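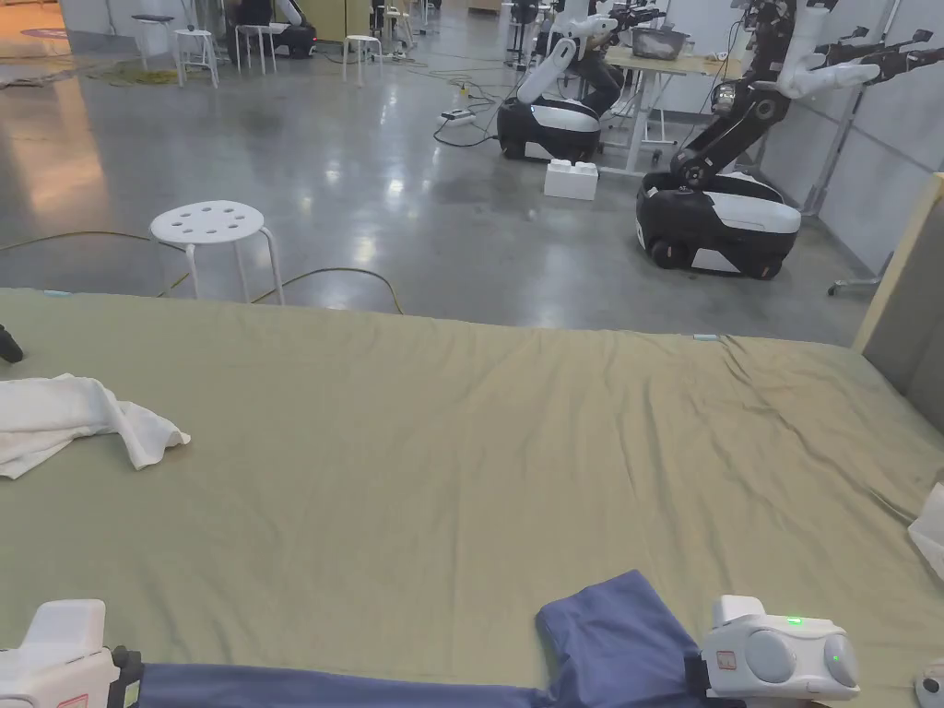
Fórum > Robótica doméstica > Kits e serviços
Tópico: Kit de dobra de roupa da Rarent, vale o aluguel?

gameo_torto
22 de junho de 2021
Alguém aqui já alugou o kit da Rarent? São duas garras de mão, software e suporte por 3.083 reais ao mês. O folheto promete "autonomia têxtil". Eu me contentava com uma camisa dobrada antes do almoço.

prorkow77
Aluguei por dois meses. Com toalha vai bem. Com calça jeans ele entra numa espécie de luto. Gravamos 169 demonstrações até a dobra sair reta, e reta é gentileza minha.

panela_de_pressao
169 é pouco, o manual pede mais. Aqui, com quase 70 por peça, a camiseta já saía decente, mas usamos sempre a mesma camiseta. Ela merece aposentadoria.

prorkow77
Então vocês treinaram um especialista em uma camiseta. Parabéns aos três.

gameo_torto
E o suporte, responde?

panela_de_pressao
Responde rápido e com educação. Resolver é outro plano, mais caro.

lencol_verde
Discordo do pessoal. Troquei o Pan pelo da Rarent e a diferença na pegada é enorme, o Pan soltava tecido fino toda hora. O que irrita é a calibração: mexeu na altura da cama, refaz tudo. E lençol esticado ajuda, por mais que o vendedor diga que tanto faz.

prorkow77
O vendedor também disse que meia era "caso trivial".

lencol_verde
Meia eu nem tento — tenho amor-próprio.

gameo_torto
Vou pedir um mês de teste em julho, sem fidelidade. Se a cláusula de multa for a mesma do contrato de vocês, me mandem por mensagem antes que eu assine.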